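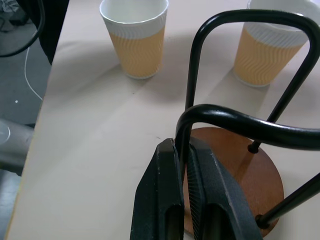
Trutville Cups and Stands: README

Posted in September by the Trinemen tabletop group
14 shares | 3 comments

Contents

1. Scope
2. Objects
3. Record layout
4. Cup states
5. Splits
6. Known problems
7. Changes
8. Terms of use

1. Scope

This release covers one household activity: setting paper cups into a stand, taking them out, and leaving them on a table. It holds 2000 records. A record is a single arrangement of cups and stand with its labels. Pouring, stacking, and lidding are out of scope and are handled in the Bruserness release, which uses a different table and has its own README.

The labels are meant for work on object state and on the relation between a container and its support. They are a poor fit for material recognition. The range of objects is too narrow.

2. Objects

Cup. Paper, two-tone, with a white band below the rim and a tan corrugated sleeve on the lower body. The interior is white. All cups in a record are of the same design, and a label never separates one cup from another by appearance. Cups were bought in one lot of 500 and replaced when the rim deformed. A dented sleeve alone was not a reason for replacement.

Stand. Black bent wire on a round wooden base with a reddish-brown finish. It takes a single cup. The stand is labeled as one object. Earlier drafts labeled the base separately and the two labels disagreed too often at the point where the wire meets the wood, so they were merged.

Table. Beige top, lightly glossy. Shadows from the wire fall on it and are not labeled. Small specks on the surface are also unlabeled and should be treated as background.

3. Record layout

Each record has a text file with the following fields:

cup_count: integer, cups on or above the table
stand_present: yes or no
stand_filled: yes, no, unclear
cup_state: one entry per cup, see section 4
cup_order: left to right as seen from the front edge of the table
rim_visible: yes, partial, no
notes: free text, often blank

Fields are separated by tabs. Blank notes are stored as an empty string. Some older parsers drop the trailing tab and then report a missing field; check for this before filing a report.

4. Cup states

There are four values: free, seated, held, and fallen. A free cup stands on the table with no contact with the stand. A seated cup is upright inside the wire and supported by it. A held cup is gripped at any point, regardless of whether its bottom touches the table. A fallen cup is on its side.

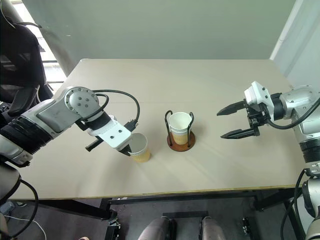
Order of precedence matters where more than one value could apply. Held overrides the other three. A cup that is gripped while still inside the wire is therefore held, and stand_filled stays yes until the bottom of the cup has cleared the base. Seated overrides free. Two cups close together are the usual source of mistakes, and the annotator should decide each one by its own support: the middle cup, with the curved uprights rising on either side of it and hooking over near the rim, is seated, while the one to its left, gripped at the rim, is held. Distance between cups has no bearing on either value. In cup_order this pair is written held, seated.

A cup seen through the loop of the stand is a separate case. From a low or close position the wire can pass in front of a cup that is standing well behind it. Such a cup is free. Annotators were told to look for where the bottom of the cup meets the table and, where that was hidden, to enter unclear under stand_filled and give a reason in notes.

rim_visible refers to the full circle of the rim. Partial is used when wire, another cup, or anything else crosses it.

5. Splits

Training: 1660 records
Validation: 300 records
Double-labeled check set: 40 records

The check set was labeled twice, in separate passes, by people who did not see the first result. Disagreements were kept and are listed in a side file. Most concern rim_visible. Please leave the check set out of training.

Records were assigned to splits by session. Two records from the same session never fall in different splits. This makes the validation set less varied than a random draw would be, and scores on it should be read with that in mind.

6. Known problems

- stand_filled is unclear more often than we would like when the stand is near the side of the table.
- The fallen state is rare. Do not report a per-state average without also giving the counts.
- Sleeve color drifts between orange-tan and kraft brown with the lighting. It is one sleeve design throughout.
- cup_order was filled in from the back edge in one early session. The affected records have "reversed" in notes and have not been corrected.
- A cup leaning on the outside of the wire has no state of its own. It is entered as free with "leaning" in notes.

7. Changes

Third release: base and wire merged into one stand label. The leaning rule was added.
Second release: rim_visible added.
First release: cups only, no stand. Withdrawn.

8. Terms of use

Free for research and teaching. Redistribution of the text files is allowed with this README attached. Tools written for the Noh label format will read the files if cup_state is first expanded to one line per cup.

Comments (3)

Guest: Does stand_filled count a cup that was put in upside down? I have two in validation that look wrong to me.

Trinemen group: Yes, it counts as seated. Upside-down cups should have "inverted" in notes. Send the record numbers if they don't.

Guest: Trailing tab problem confirmed here. Took me most of an afternoon. Could section 3 be moved up?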